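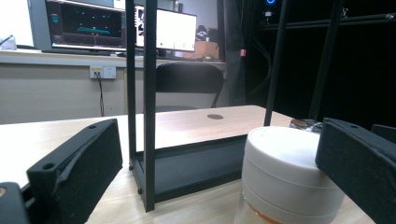 图1 台架底部托盘、木板与圆片，近处为白色圆筒容器

课程项目 > 产品与工艺 > 报告存档 > Flusteo 桌面台架

Flusteo 桌面台架及周边物品摆放的改进

指导教师：Citlali Ledesma
提交日期：2020-01-27

摘要

本项目以共用工作台上的一座黑色金属台架为对象，整理其底部承载面和周边物品的摆放方式。主要工作包括：确定底部托盘与木板的配合关系，划分桌面区域，制定带盖容器的取放规则，并以取放总用时比较调整前后的差别。同一任务表下，调整前总用时为1,819秒，调整后为1,053秒，减少766秒，降幅为42.1%。承载试验采用200 g砝码，未见木板移位。台架上部结构未作改动，不在本报告讨论范围内。

1 背景

Flusteo 台架由上一届课程小组移交，原用途为小件样品的放置与观察。移交时附有一份尺寸草图，但没有桌面布置说明。八月开始使用后，各组在台架周围放置容器、瓶盖和透明小件，位置由使用者自行决定。取用时常需先移开前方物品，再将手伸到台架底部，放回时又落在别处。

前期访谈中反映较多的问题有两类。第一类是底部托盘直接承物时，小件会滑向边沿，拾取困难。第二类是较高的容器放在台架正前方，遮挡木板表面，使用者看不到板上是否已有物品。本项目只处理这两类问题。

2 对象与术语

2.1 台架

台架主体为黑色细方管金属框，左右各有一根立柱，底部为黑色矩形浅托盘，前角装有小圆脚。下文所称“前”，指使用者一侧；“承载面”指搁在托盘上方的木板表面。

托盘本身保留原样，没有钻孔，也没有粘贴衬垫。方管连接处的紧固状态在试验开始前检查一次，结束后复查一次，两次均无松动。

2.2 木板

木板为浅色，表面可见木纹，直接搁在托盘上，不用胶，不用螺钉。这样处理便于取下清洁，也便于更换。裁切前先制作纸样，在托盘上试放后修边，再把纸样轮廓转画到板材上。第一块板的一条边偏斜，放入后会翘动，已报废。第二块板沿用至今。

板面未上漆。小组曾考虑涂刷 Vasylenko 店铺提供的水性清漆，试刷边角料后发现表面反光增强，小件轮廓不易分辨，因此没有采用。未上漆的板面易留污渍，相关问题见第6节。

2.3 圆片

板面近中央平放一枚深色圆片，作为定位标记。圆片与浅色木面明暗对比明显，使用者从前方即可确认放置位置。圆片不固定，清洁时一并取下，复位时以板背面的铅笔中心线为参照，先在板前沿对齐，再向内推入。

2.4 圆筒容器

白色圆筒容器配有宽边圆角盖，侧面有横向接缝，下部半透明，可以看到内部橙色至琥珀色的物料。本项目不涉及物料成分，仅把容器作为较高物品的代表。由于上部不透光，余量须从下部判断，摆放时半透明部分不应被其他物品挡住。

3 桌面分区

桌面为浅木色台面，分为承载区、近手区和小件区。

承载区即台架木板表面，只放当前正在使用的样品，任务结束后清空，圆片除外。

近手区位于台架前方偏右，放置圆筒容器等较高物品。容器与台架之间应留出一只手可以进入的间隙。原方案把近手区设在正前方，试用后改到右侧，因为容器盖沿较宽，放在正前方时会挡住圆片。

小件区在近手区后方，放置带棕色盖的小件和透明塑料件。透明件在浅色台面上较难辨认，须与有色小件相邻放置，不单独散放。曾试用 Flakeck 分格盘收纳小件，格壁高度妨碍侧向拾取，试用后撤回储物柜。

分区边界最初用纸胶带标出。胶带在反复擦拭后卷边，第二周起撤除，改用张贴在墙面的布置草图。撤除胶带后，使用者仍按草图放置，偶有容器向左偏移，由下一位使用者放回。

4 试验方法

4.1 取放试验

试验在 Saseo 实验室的同一张工作台上进行，历时3周。第一周采用原有的自由摆放方式，第二周用于熟悉新分区，不计入结果，第三周采用新分区。第一周与第三周使用相同的任务表，参加人员和任务顺序一致。

单项任务由四个动作组成：从小件区取出指定物件，放到圆片上，移开圆筒容器并放回，最后将物件送回原区。计时从手离开桌沿开始，到手回到桌沿为止。物件跌落的任务不剔除，拾回时间计入该项用时。

计时使用手持秒表，由同一人操作，读数取整到秒。各项用时相加得到总用时。

4.2 承载试验

将200 g砝码依次放在木板中心与四角附近，中心位置的砝码直接压在圆片上。每个位置静置后，沿板边检查木板与托盘之间有无新的缝隙，并与放置前所画的铅笔线比较，判断是否移位。

该质量高于日常样品，但不代表台架的承载极限。本项目未进行破坏性试验。

5 结果

5.1 取放用时

第一周总用时为1,819秒，第三周为1,053秒，差值766秒。缩短的时间主要出现在寻找物件和送回原位两个环节。放到圆片上的动作前后差别较小，个别任务在第三周反而变慢，原因是使用者会停下来对准圆片中心。任务表并未要求对准中心，这一点在说明文字中应写得更清楚。

透明塑料件的取用用时改善最明显。第一周中，该物件多次被放在台架后侧，需绕到工作台另一边才能取到。第三周没有再出现这种情况。

5.2 承载

砝码位于中心时，木板无可见变化。位于四角附近时，板面同样没有翘动，铅笔线位置未变。砝码压在圆片上时，圆片与板面贴合，移去砝码后木面上没有可触及的压痕。

5.3 遮挡

近手区右移后，使用者坐姿下可以看到圆片。站姿下，两种布置均无遮挡。身高较低的使用者提出，容器靠近台架时盖沿仍会挡住木板右前角。将容器向前移动后可以解决，但近手区会随之贴近桌沿，有碰落的可能。小组维持现有位置，没有再作调整。

6 讨论

两周数据之间存在学习效应。第二周虽不计入结果，但参加人员在此期间已熟悉物件和任务表，第三周的缩短不能全部归于分区。较合理的做法是分成两组，以相反顺序使用两种布置。受课程时间限制，本项目没有安排对照组，42.1%这一数值只适合在本次条件下使用。

秒表计时误差由起止判断引起，对单项任务影响较大，对总用时影响较小，因此本报告不列单项平均值。

未上漆木板的清洁是遗留问题。干擦可以去除粉屑，湿擦后木纹会略微起毛，需要用细砂纸处理。反复打磨会使板变薄，与托盘的配合可能改变。后续可以试用哑光涂层，并重新检查小件的可见性。

木板只依靠自重停留在托盘上。搬动台架前应先取下木板和圆片，分别放置，不应连同样品一起端起。该要求已写入工作台使用说明。

7 结论与后续工作

固定承载位置并把较高容器移出正前方后，取放总用时下降，底部木板在200 g载荷下保持稳定。现有布置可以继续用于小件放置任务。

后续工作按以下顺序进行：
（1）补做交叉顺序的取放试验；
（2）比较哑光涂层与未上漆木板的清洁情况；
（3）在木板背面补画方向标记，防止前后装反；
（4）更新墙面布置草图，注明圆筒容器的半透明部分应保持可见。

纸样、任务表和计时原始记录存于 Saseo 实验室资料柜，报废的第一块木板与纸样放在同一层。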